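Taking kids to the Ornberg open day, can they try the hand-held grippers?
Posted 4/21/24 in Days Out & Events
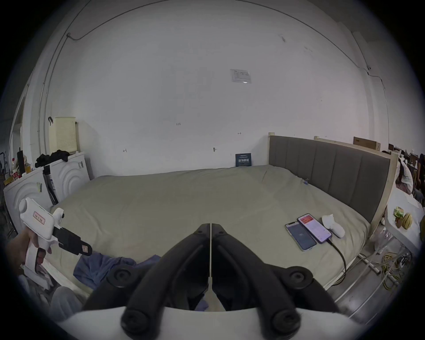 We're thinking of going to the robotics open day at Ornberg in June and my two (9 and 12) are wild about anything with a motor in it. A friend told me visitors get to pick up the grippers and do little household jobs with them, like moving clothes on a bed. Is that right, or is it more of a stand-behind-the-rope thing? Also, do we need to book?
Bravico41

Fotini Theodorakopoulos
Yes, you get to hold them, and it's so much fun! We went last year. You squeeze the handle and the jaws close, and the first thing everybody does is snap them at each other like crabs. Then they give you something soft to pick up and you find out how hard it is. My son spent ages on one T-shirt (he kept pinching the bed sheet along with it) and he still talks about it.

A few things I wish I'd known:
Go in the morning. The line for the bedroom setup was 56 people long after lunch, they had a clicker at the door.
The grippers get heavy for small arms. Your 9-year-old may want to use both hands, and the staff were fine with that.
Ask for the folding demo. It isn't on the schedule, but they ran it for us when we asked, and I could have watched it all day.

Booking was free and done through the Balaskas community center. They capped it at 600 for the whole day and it did fill up. I don't know if it works the same way this year, so call them first.

vonemach_dad
its good. parking is bad

Anastasia Deligiannis
Agree with Fotini on the morning. I'd add that the talk upstairs is worth it for the 12-year-old, maybe not the younger one. It ran 41 minutes and there were slides. The woman giving it took every question the kids had, including whether a robot could do their chores by Christmas. Bring snacks, the café closes at 3.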